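4.2 Collecting demonstrations by hand

All demonstrations for the container tasks were recorded with the Rirna handle, which the operator holds and squeezes like a pair of kitchen tongs. We love this part of the work! A new operator picks up the handle, plays with it for a few minutes, and is soon doing things that took us weeks to get right by remote control. In total we recorded 4,000 demonstrations, of which 700 involve a lid, and lids are where the method really gets to show what it can do.

A lid is thin and shiny, and it has flaps and tabs that catch on everything nearby. With the remote setup (the Peng station, Section 3.1), operators tended to pinch the rim and lift straight up, and the lid swung around as it rose. By hand, the same people tilted it early, let one finger slide under the rim and kept the other side braced. We did not ask them to do this. It shows up in 215 of the lid demonstrations, and the policy trained on the full set picks up the habit too, which made for a very happy Wednesday in the lab.

We kept the tabletops busy on purpose. Operators were free to leave bottles and containers near the lid and to work over printed surfaces, so the wrist view always has plenty in it besides the object being handled (Figure 2).
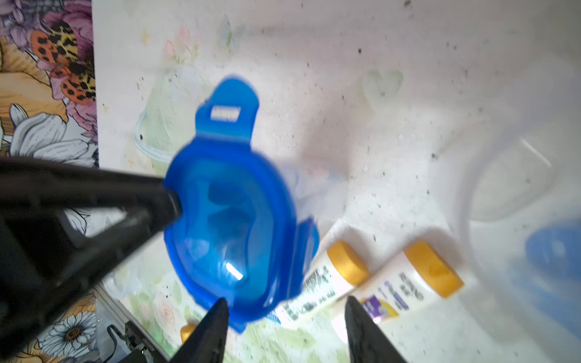
Figure 2. Wrist view with a blue lid held at a tilt, its underside toward the camera. Bottles with yellow-gold caps lie behind it.

Arnitz, reading a draft of this section, asked whether the early tilt might come from the weight of the handle and have little to do with the lid. It is a great question, and we can answer part of it. On the Codurness arm we replayed the tilting demonstrations with the handle weight removed from the model, and the wrist paths stayed close to the recorded ones. A lighter handle is being built now, and we will repeat the lid recordings with it.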